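November
Speaker notes by Chanida Sriwong

Forward limits in closed messaging groups: what we measured

Opening

Start with the problem, skip the company history. Trindgate is a group messaging app. Messages are encrypted on the device, so the operator can't read them and can't remove a false one by its content. What it can change is how easily a message moves.

Two controls were tested in the Letton trial. The first caps how many chats a user can forward to in one action. The second adds a label once a message has passed through a set number of hops. The hop counter travels inside the encrypted payload, and the server never sees it.

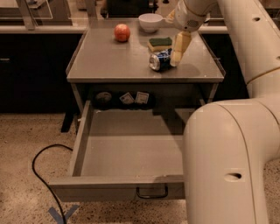 The sample was 600 groups, all opted in by their admins. Each client reported hop counts and timestamps to a separate collector, with group identifiers rotated daily. No message text was collected. Blair Innes wrote the collector and can take questions on key rotation.

Results

Put up the spread curve. Leave it up while explaining the axes: hours since first send, and number of groups reached.

- Without a cap, the median tracked message reached 132 groups before it stopped moving.
- With the cap, the median was 57.
- Time to the first ten groups hardly changed. Say this plainly. The cap cuts the tail and does little in the first hour.
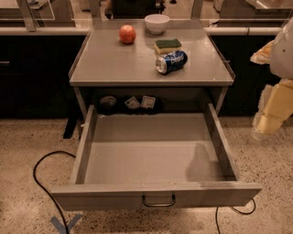

Workarounds

Copy and paste resets the hop counter. So does a screenshot. Tuulikki Valtonen's client logs show paste events rising in the second week of the cap, mostly in large groups. We can't tell from a paste event whether the text came from a forward, so treat the 57 as a lower bound on true spread.

Broadcast lists were outside the cap in the first build. Fixed in build 2. Data from before the fix is excluded.

Policy points

Regulators have asked for traceability of the first sender. Storing a sender hash with each message would allow it, but anyone holding a copy of a message could then test it against a list of users. Refer to Struan Mowat's paper for the attack and don't derive it on stage.

Questions to expect: default cap size, treatment of news links, whether admins can turn the label off (they can't).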